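Section 4. Safe Operation at a Two-Arm Table

This section covers the rules for running two Horken arms over one shared work surface. Read it together with Section 3 (Stop Circuits). It applies to every table that uses the Multport controller.

4.1 Before power-up

1. Clear the tabletop of tools, tape and packing scraps. Wipe away crumbs and grit.
2. Put supply bins at the side of the table, outside the area both arms can reach.
3. Follow each cable from the arm to its anchor. Leave enough slack for a full wrist turn. Loops must not hang below the gripper.
4. Press and release each stop button. The Multport screen should show READY twice.
5. Enter your name in the table log.

Note: Log entries are kept for 6 months. Ask Archie Jardine for a new book when the last page is in use.

4.2 Speed limits

With a person inside the floor line, the limit is 100 mm per second for either arm. With the area clear, the limit is 500 mm per second. Do not raise these values in the Vi settings menu, even for a test run with empty grippers.

When both arms work close to the same object, the lower limit applies whether or not anyone is near. 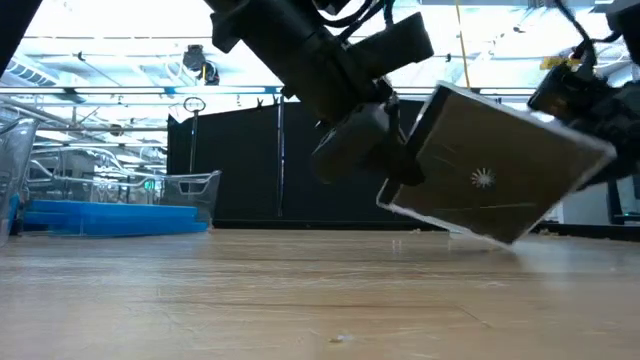 Thin, rigid items such as disc cases need extra care. They can crack under a grip force that a cardboard box would take easily, and a cracked edge is sharp. Start with force level 4 and go up one level at a time.

CAUTION: Never reach between the arms to straighten an item. Press stop first, then wait for the status light to turn steady amber.

4.3 Passing an item between arms

1. Set one arm as lead in the Vi menu. The other arm follows.
2. Keep the item low over the table during the pass – a short drop does less damage.
3. Do not let the lead arm open until the second arm reports a firm grip.
4. Move the lead arm away along the line it came in on.

If an item falls, press stop and leave it where it is until both arms are still. Write down the program name and the step number. Drops that happen twice at the same step go to Hưng Mai before the program is run again.

Note: Grover grippers with worn finger pads must be changed as a pair. See Section 7 for part numbers.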